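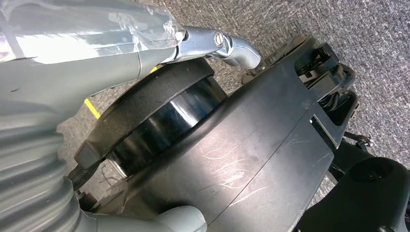 3.2 Handling the discarded unit

The second task set for the Kollden module asks each student team to bring a robot finger to a chosen feature on an awkward object and hold it there. Earlier years used foam blocks, which are light, square and forgiving, and the marks were high all round. For the present study we replaced the blocks with scuffed black plastic devices, on the grounds that real objects do not come with a helpful flat side. The one used by the Jultalier team offers a thick disc on one face, and the students chose the upper edge of that disc as their target. In Figure 3 the hooked metal fingertip sits close to it, while a rounded grey finger presses on the lower side of the casing. The team's written plan described this arrangement as "a gentle hold". The planning software, asked for its view, described it as error 3017 and declined to say more.

Each attempt was logged by the students themselves in the Brakau workbook, a shared file with a column for the intended pose, a column for the reported pose and a column headed "Remarks". The first two were filled in as asked. The third grew steadily through December and is now the longest part of our data. We had meant to discard it, but on reading it through we found that it explained most of the failures better than the joint readings did. Entry 3219, for instance, gives a perfectly ordinary set of angles, followed by the remark "wrong arm".

Figure 3. Fingertip near the upper edge of the disc, Jultalier team. The device lies on its side on carpet.

3.3 Working with two arms 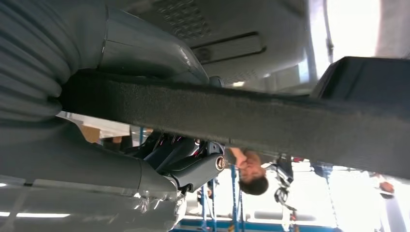
Confusion between arms deserves a section of its own, as it took up more teaching time than any other fault. Students who could steer one arm well enough tended to treat a second as a spare, to be parked somewhere and forgotten. The Ó Briain exercise was written to cure them of this. It limits each move to 700 milliseconds and obliges the team to state, before moving, where both arms are. The statement has to be worked out from the wrist camera, and the wrist camera has no particular loyalty to the floor. In the view printed with this section the ceiling is at the top but the person with a hand raised near their face is upside down, and two grey arm segments lie on either side of a long band of dark felt-like fabric. Asked which segment was "the upper one", members of the same team gave opposite answers, each with a sound argument – one from the picture, one from the room.

We now ban the words "up" and "down" during the exercise. Teams must name a joint or a fixed object in the room instead. The change slowed the first session badly, and several students complained in the workbook that they had been robbed of half their vocabulary. By the end of the module the "wrong arm" remark had become rare, though "wrong box" appeared in its place.

The workbook was closed to new entries on 12/24/19. One further remark was added after that by means we have not been able to establish. It reads "see above", and we have left it out of the analysis.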